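Notebook, Adhesives and Finishes Section
Saturday, entry begun 8:40 a.m.
Subject: Hide glue, second batch, open time and joint strength

The second batch of hide glue was prepared this morning from the Grurkby granules. The first batch, made from the older Jositz stock, was set aside on the advice of Milagros Ñahui, who found it stringy and slow to gel. The remaining Jositz granules have been labeled for sizing work only and moved to the lower shelf of the dry cabinet. They are not to be used for joints.

Granules were soaked in cold water overnight, one part granules to 2 parts water by weight. All of the water had been taken up by morning. The pot was brought up slowly in the water bath and held at 60 degrees Celsius. Colleagues are reminded that the dial on the Politis bath reads high. The glass thermometer should be trusted, and the dial should be used only to judge whether the heat is rising or falling. On Thursday's batch the dial was followed, and the glue was applied too cool.

Test joints were cut from the same maple board as before, end pieces discarded. Each pair was warmed under the lamp before gluing. Half of the pairs received a thin size coat first; the other half did not. Clamping was by hand pressure for the rubbed joints and by the small screw clamps for the remainder.

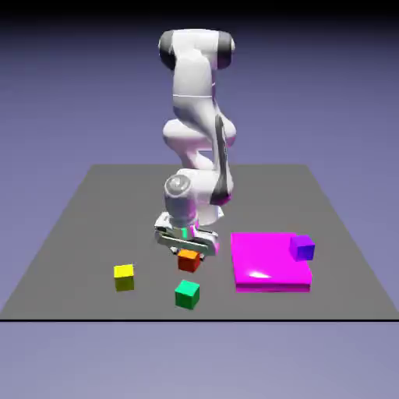
Open time was short. At the present room temperature the surface began to skin in a little over a minute, and two of the rubbed joints seized before they were fully seated. These have been marked with a cross and will be reported separately. A small addition of urea would lengthen the working time, but it would also introduce another variable, and the section has agreed to complete the plain series before trying it.

Squeeze-out was wiped with a damp cloth on the sized pairs and left in place on the others. In the earlier series the wiped joints showed a pale line at the edge after finishing. It is not yet clear whether this came from the water or from the Getex varnish, which was near the end of its can – the new can should settle the matter.

Results from the first series, copied here for comparison: 31 joints pulled, of which 2 failed cleanly in the glue line. The rest failed wholly or partly in the wood. The two failures were both unsized and both came from the end of the session, when the pot had been standing for some time with the lid off. Water lost from the pot was not recorded. It is to be recorded from now on, by weighing the pot before and after use. Starting weight today, 241 grams.

M. Ñahui asks that the brushes be rinsed in hot water only and hung with the bristles down. Three were found on the bench with the ferrules full of dried glue.

Remaining glue was poured into the shallow tray, covered, and placed in the refrigerator. It may be reheated once. Clamps stay on until Monday morning, and the pull tests will follow after lunch if the gauge has come back.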